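Search this forum Go Advanced search

Sorting cell at our returns site, what changed for the people on the line 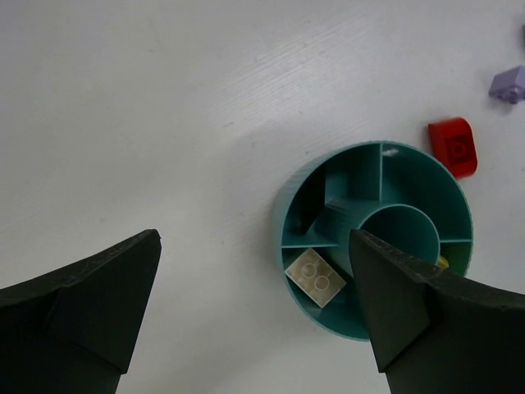 The brick station at Lonlow, seen from the wrist camera.

**marnie_k**
Hello all, long-time reader and only an occasional poster, so forgive me if this rambles. I work at the Lonlow site, where we take in mixed returns of building bricks and small toy parts and get them sorted into kits again. Since February we've had an arm on one of the benches. We call it Preva because that's what the integrator wrote on the cabinet door and it stuck. It picks bricks off a white table and puts them into a round teal organizer with wedge-shaped compartments, the same kind we've always used by hand.

I wanted to write down how it's been, because when it was announced I came here looking for somebody else's story and mostly found sales brochures. There were 34 of us on sorting then and there are 34 now, though the jobs have moved around a good deal. I used to sort all day. Now I sort in the mornings and in the afternoons I watch the arm, refill the table and go through whatever it has put in the wrong wedge. My wrists are much better for it (I'd had braces on and off for years!) but I do miss the chatter. You can't talk across to the next bench the way we used to, with the guarding in between.

**drekby_dave**
Lovely to read this, thank you. We had something similar go in at Drekby and the chatter was the first thing people mentioned here too. Ours moved the hand-sorting benches into a horseshoe on the far side, and that helped more than I'd have guessed. What does it do with the see-through bricks? Ours was hopeless with anything translucent for the first couple of months.

**marnie_k**
Still its weak spot, I'd say! There's a cream-white two-by-two lying in one of the wedges in the picture, and that's the sort that gives us grief. Reds and yellows it hardly ever fumbles. On a decent shift we log 563 picks at that station and I'll have 50 or so to put right, and a good many of those are clear or pale ones.

**oldhand61**
I'll be the sour one, then. I sorted parts for years and I could beat 563 before my second coffee, and so could most of the people I trained. Keeping 34 jobs is a fine thing to say now. Ask again when somebody leaves and the vacancy doesn't go up on the board. I've watched that happen twice.

**marnie_k**
That's fair, and I won't pretend I haven't thought about it. Beverley Harawira, our shift lead, asked management that very question in front of everyone, and the answer was that leavers on sorting will be replaced through next year. After that, we don't know. It's in writing, for what that's worth.

**t_ormsby**
Tayla Ormsby here, from the Nepia site – I look after the cells there, so take me with a pinch of salt. I don't agree that speed is the thing to compare. Our arm is slower than our best sorter and we've never asked it to catch up. It takes the long dull stretches, and people rotate through it in short turns. One practical thing, Marnie: look at your fingertips. The right one looks chipped along its edge to me, and a rough tip can drag on small bricks. Ours get swapped as soon as anybody notices.

**marnie_k**
Oh, thank you, I've been looking at those fingers every afternoon and had stopped seeing them. I'll put a note in the book tonight.

**oldhand61**
Tayla, slower is fine until somebody upstairs draws a chart. But short turns is a good idea, I'll give you that. Full afternoons of watching would send me up the wall.

**drekby_dave**
Same here. We went to one-hour turns and the grumbling dropped right off. Marnie, if you want our rota sheet I can send it over – it's only a page, and you'd have to change the break times.

**marnie_k**
Yes please, Dave! Beverley is redoing ours for after the holidays, so it would land at just the right time.

Last updated: Tuesday, November 11, 2025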